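Furnthorpe repair and reuse scheme opens its doors to schools

Furnthorpe, 2021-02-05

Dinstead, the computer reuse charity, will open its refurbishing scheme to primary and secondary schools from May. Schools in and near Furnthorpe will be able to hand over old desktop computers and ask for working ones in return.

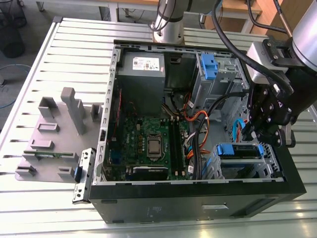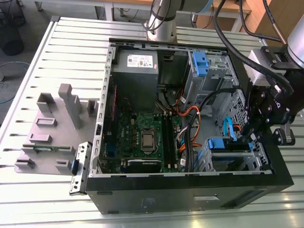
Desktop towers opened up with the side panel off.
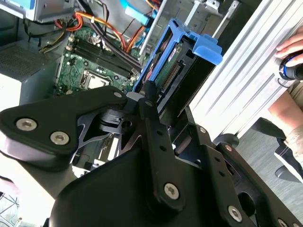
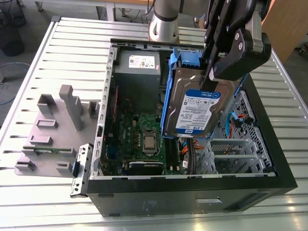 Will schools have to pay for the computers?

Schools pay a handling charge of £10 for each desktop, and the charge covers delivery, a keyboard and a mouse. Monitors are supplied separately when Dinstead has them in stock.

The first round will supply 65 desktops to six schools. Places will go to schools that told Dinstead last autumn that they were short of machines for homework clubs and pupils learning at home. A second round will follow if enough computers are given.

"Offices replace their desktops long before they are worn out," said Lamduan Srithong, director of Dinstead. "A lot of them would do very well in a classroom, and we would like to have them."

Local firm Zolent is paying for the van and the first year's rent on a store in Raudsepp Road. Borghild Aasen, who manages the store, is asking donors to book a slot before bringing anything in. Laptops, tablets and printers cannot be taken at present.

All drives are wiped before a computer is passed on, and donors may ask for a written record. Donors who would prefer to keep their drives can remove them first.

Schools can apply in writing to Esperanza Bravo at Dinstead. Collections from offices with 16 or more desktops are free of charge.

Ends

Press contact: Feng-yi Kong, Dinstead press office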